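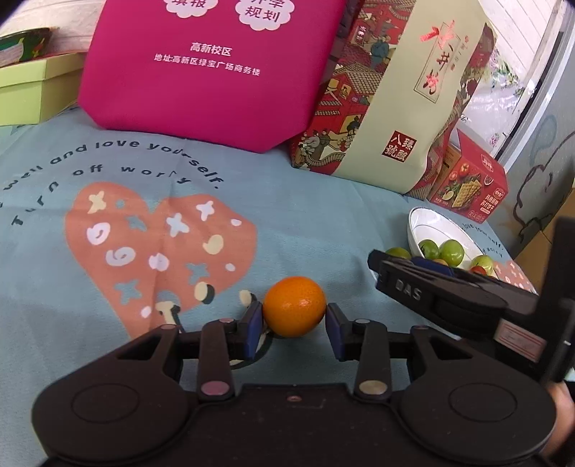 Signal priority on the Gilter corridor: what changes in September

The traffic signals between Zaltcombe Station and Flolorcombe Square will start granting priority to buses in September. Route 38 is the first to use the system. Schedules stay as printed for the fall period and will be reviewed once arrival data is available.

The equipment works on a request basis. Each bus reports its position and its lateness to the signal controller when it comes within 200 yards of the stop line. If the bus is more than 2 minutes behind schedule, the controller can hold a green light longer or shorten the red. A bus that is on time or early makes no request.

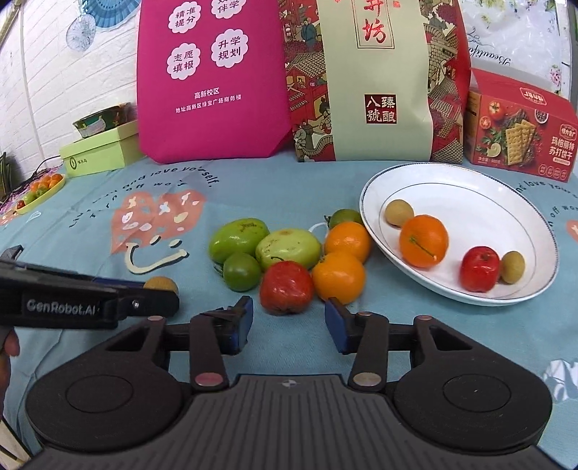 Requests are refused in three cases: when a pedestrian phase is already running, when an emergency vehicle has called the junction, or when the previous cycle was altered for another bus. The last rule keeps side streets from being starved of green time. Wyn Gronow, who wrote the timing plans, set the same limit at every junction on the corridor, including Golestani Street, where side-street volumes are low enough that a looser rule was considered.

Stops on the near side of a junction are a known weak point. A bus that is boarding cannot use a green light that has been held for it. The stop at Golestani Street will therefore move to the far side of the junction. Riders heading toward Flolorcombe should wait outside the pharmacy once the new pole is in place. The shelter follows later, as its foundation has to clear a water main. The inbound stop is not affected.

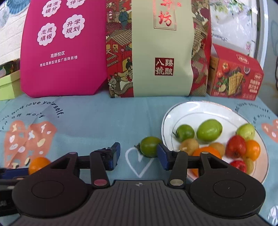 Operators do not need to do anything in the cab. The lateness figure comes from the onboard schedule unit, so it is important that the correct run number is entered before leaving the garage. With a wrong run number the unit compares the bus against another trip, and requests will be sent at the wrong times or not at all. Elaheh Shahbazi in operations has put a one-page notice at the sign-on desk. Questions about the unit itself go to Omid Naseri.

Testing took place after the evening peak with 2 out-of-service buses. One fault was found: the detector at Gilter Bridge lost position reports under the rail overpass. The check-in point there has been moved back by 50 yards – a change in settings, with no new hardware.
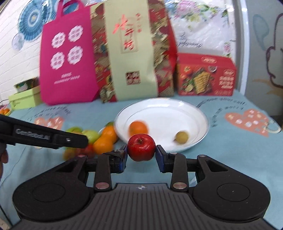 Routes that share only part of the corridor will be added after the first data review. Eduardo Esteves is collecting junction delay records for these and would like to hear from operators about locations where buses regularly miss the same light. Please give the route, the direction and the time of day. Forms are in the tray by the dispatch window and are picked up every Tuesday.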